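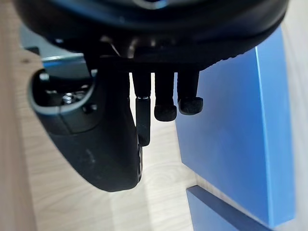
Hornedetti opened its teaching workshop to visitors on 21st November, and the busiest spot all afternoon was the bench where people got to show a robot how to tidy up. No code, no menus. You take hold of the controls, the arm follows your hand, and every move you make is saved for the robot to learn from later.

The project is called Kakura, and it has been growing fast. The team set out in the spring to record 700 demonstrations of simple household jobs and has already passed 2,000, many of them made by people who had never touched a robot before. Visitors added another 100 over the course of the open day, which the lab called its best single haul so far!

Shelves and boxes are the focus this season, and they're harder than they sound. Reaching into a tight space by remote control means working from whatever the wrist camera gives you, and that view can be a tricky one. With the gripper in among the pale wooden panels, one long finger runs down the left side of the picture and a divider slants across on the right, so the operator has to judge the gap between them while bright light washes out the far edge. Beginners tend to creep in slowly. By the third or fourth try most of them are moving with real confidence, and it's a joy to watch.

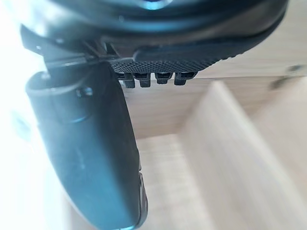 Practice sessions at the bench last 9 minutes each, short enough that tired hands don't spoil the recordings. The software, Cerkix, lets an operator throw out a bad attempt on the spot and go again. Learners are asked to keep the finger clear of the wooden divider on the way down, then pause before closing the grip, and those small habits make the saved runs much easier to learn from.

A second bench, set up with partner group Jia, will open to the public before the end of the month. Places are free and can be booked at the front desk.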